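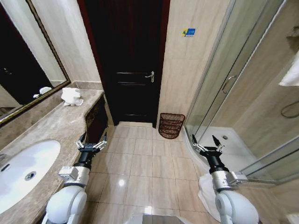 Photo: Ruteo house archive, ground floor bathroom. Click to enlarge.

The Marble Bathroom: A Gallery

Every house has one room where somebody once got hold of a catalog and a good year's income at the same time. In ours it's the bathroom. The rest of the place is plain plaster and secondhand bookcases, and then you open a brown door and find yourself in the lobby of a hotel that has seen better conferences.

We moved in last December and promised ourselves we would rip the whole thing out by spring. It's now 18th June, the whole thing is still in, and I've started buying it nicer soap. What follows are my notes on the room, one fixture at a time, for the friends who keep asking when the demolition party is.

1. The mirror
Dark gold, heavily ornate, and large enough for a small opera house. You go in to check for spinach in your teeth and come out feeling you should have an opinion on the succession. Dusting it takes a paintbrush and most of a podcast.

2. The vanity counter
Beige-gray marble with veins, and a front edge that curves, so anything round you set down near it is on borrowed time. I've lost two deodorants and a very good jar of cream. The marble doesn't like lemon, vinegar or fun, and we clean it with a damp cloth and a drop of dish soap.

3. The sink
Oval, white, set in from underneath. It has a round chrome drain and a little overflow hole near the rim, and of everything in here it's the fixture I would have picked myself. No notes.

4. The towel
White, folded, and parked at the far end of the counter in the corner. I fold towels the way other people fold maps. There was a plan for a second towel rail, a brushed one from Poltero, $31 plus shipping, and it remains a plan.

5. The cabinet
Dark wood under the counter, with a golden-patterned panel on the front for anyone who felt the mirror was holding back. Behind it we keep a plunger, nine hotel shampoos and the box the hair dryer came in. The contrast between outside and inside is the most honest thing about our decorating.

6. The wall tile
Cream marble behind the mirror, beige marble by the door. I got a quote to take it all off and replaster, and the man from Grutar wrote 2000 on the back of his card, looked at the walls a while longer, and said that would be for the first weekend. We've decided we like marble.

7. The sticker
Blue and yellow, small, high on the wall to the right of the door. I've been meaning to get the stepladder and find out what it says. My money's on something that expired.

8. The door
Dark brown, with horizontal grooves, in a frame that went its own way and chose reddish brown. I spent an evening with a Hoshino stain chart trying to find a shade that would bring the two together, and shade 510 came very close to matching neither. The silver lever handle is on the right and works beautifully, provided you remember it when your hands are covered in conditioner.

9. The threshold
A raised beige strip under the door, just proud enough to find your toe at three in the morning. Guests get one verbal warning.

10. The wastebasket
Woven wicker, more or less the same reddish brown as the door frame, which makes it the only thing in the room that coordinates with anything. I'd love to claim this. It came with the house.

11. The floor
Square beige ceramic with a proper gloss on it. Turn on a light and you get a second one at your feet, free of charge. It also shows every hair that has ever fallen from a human head, so we mop more than we used to and talk about it more than we should.

12. The shower
Glass, with silver rails, a curved chrome handle on the sliding door and a curved base. Inside there's a white tray with a small round drain and still more beige tile, in case you had begun to miss it. The glass needs a squeegee after every use. One of us does this. The other one is writing the gallery page.

Coming next: the hallway, home of a barometer that the seller swore dated from 1794 and that has predicted "Change" every day since we hung it. After that the kitchen, if I can find the counter.

Back to all rooms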